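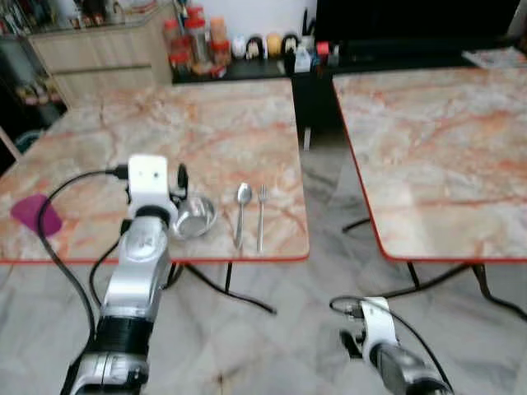 Figure 1. Robotic arm at a marble-patterned table with a small steel bowl.

Courage in the Short Novel: Reader Responses to Kerley
Efthymia Sfakianakis and Vangelis Kokkinos

We read Kerley twice each and collected 407 comments from two online book groups in June. Each comment was marked as being about plot, style, or the narrator. More than half dealt with the narrator and his decision to leave his brother at the river. Five readers called him a coward. Our coding differed most on chapter 2, and those comments are listed separately in the appendix.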